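Home
Posts
Letters
Reading list
About
Contact

Writing by hand again

In June I found a box with the letters my grandmother sent to my mother. They were written between two small towns, Ikimholm and Catmont, in the years when a telephone call was expensive and had to be short. My mother kept all of them. I counted them one evening on the kitchen floor, and there were 472.

I wanted to read only a few and then close the box. I read until one in the morning. My grandmother did not write about important things. She wrote about the price of plums, a neighbor's new stove, a coat that was too small in the shoulders. In one letter she spends almost a full page on a bus that came late, and at the end she adds that the bus driver had a cold. I do not know why this touched me so much, but I had to put the page down and make tea.

After this I looked at my own handwriting and I was ashamed. I had a shopping list on the refrigerator and could not read the third word on it. At work I type the whole day. At home I type also. I think that for many years the only thing I wrote with my hand was my signature, and my signature is a line with a small hill in it.

So I decided to write one letter every week to my mother, by hand, even though we talk on the phone and she lives only 25 minutes away by train. She laughed when I told her. Then she asked which day it would come.

The first letter was very difficult. My hand hurt after half a page. I pressed too hard, as I did in school, and the letters could be felt on the other side of the paper like small bumps. I made many mistakes, and a mistake on paper stays there. I am used to removing a sentence when I do not like it. Now I must cross it out, and my mother can see what I wanted to say first. She told me she likes to read the crossed words best. 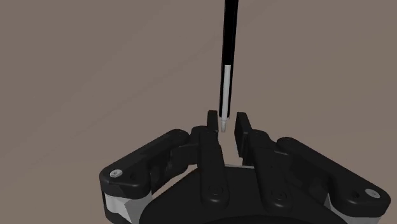 The second difficulty was what to write. On the phone we tell each other the news, so there was no news left for the letter. I sat with the paper and looked out the window. In the end I wrote about the window. There is a man across the street who waters his balcony at six in the morning and again at night, and I described his tomatoes, which are much better than mine. It became two pages.

I bought paper for this in a little shop called Kikuchi, near the station. It is not special paper, cream colored and a little thick. Before that I tried a cheap block from the supermarket, and the ink went through it, so only one side was useful. My grandmother used both sides, and when she reached the end she turned the sheet and continued in the margin. Some of her best remarks are in the margins. I need to turn the page like a steering wheel to read them.

I also took out an old exercise book from Trenard, for adults who want to improve their handwriting. It has long rows of loops and ovals. I did the loops for 6 evenings and then I stopped. They were boring, and my loops in the book were nice but my loops in the letters were the same as before. What helped me more was to write slowly and to sit straight at the table. On the sofa my writing falls down to the right side.

English is not my first language, as readers of this blog know, and my mother and I do not write to each other in English. But I noticed that the letters changed my English too. I began to make the first version of these posts by hand. This one was 740 words in my notebook before I made it shorter. I repeat less when my hand has to pay for each word. I still use the word "very" too much, I know.

My mother has started to answer. Her letters are short and the writing is large, with a strong line under every word she thinks I will forget. In the last one she asked me to return her blue cake tin, and she explained how to grow better tomatoes. I put it in the box with the others, at the front. The tin I will bring when I visit. I am still looking for the lid.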